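Kategorie: Kurzgeschichten | Arbeit & Alltag

Spätschicht mit Silent

Also, den Namen hat sich die Geschäftsleitung ausgedacht. Silent! Dabei surrt der Arm den ganzen Abend vor sich hin, und wenn er nachdenkt, surrt er noch ein bisschen höher. Bei Sivholm sortieren wir Retouren, Drogeriekram, Bürsten, Spielsachen, alles durcheinander, und bis Juni standen Nhàn und ich zu zweit am Tisch und haben dabei ihre komplette Scheidung durchgesprochen (und danach meine).

Jetzt steht Nhàn oben in der Planung, mit Headset, und winkt durch die Scheibe. Ich bin »Prozessbegleitung«. Heißt: Ich gucke zu, und wenn Silent sich verhakt, drücke ich auf Weiter.

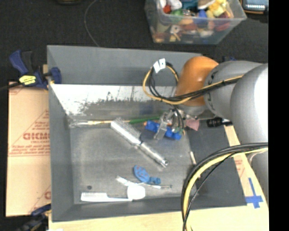
Mein Vater hat 80 Stück in der Stunde geschafft, im alten Lager von Floriteo, und damit noch auf Hochzeiten angegeben. Ich selbst war nie so schnell, ich hab mir die Sachen halt angeschaut. Neulich lagen eine silbrige Haarbürste und ein weißer Kamm in der grauen Kiste, und sofort war ich bei meiner Oma im Bad, sonntags, kurz vor der Kirche, und sie zieht und ich schreie. Silent hing derweil mit dem Greifer über irgendwas Blauem.

»Crisóforo, träumst du?«, kam es aus dem Lautsprecher.

»Ich begleite den Prozess!«

Nhàn lachte, das kratzte richtig in der Leitung. Dann wurde sie leise und sagte, Orozco wolle ab Herbst nur noch eine Person für zwei Tische. Ich fragte, welche Person. Sie sagte, sie rufe mich nach Feierabend an.

Ich drückte auf Weiter.

Newsletter: Jede Woche eine neue Geschichte ins Postfach. Jetzt anmelden. Abmeldung jederzeit möglich.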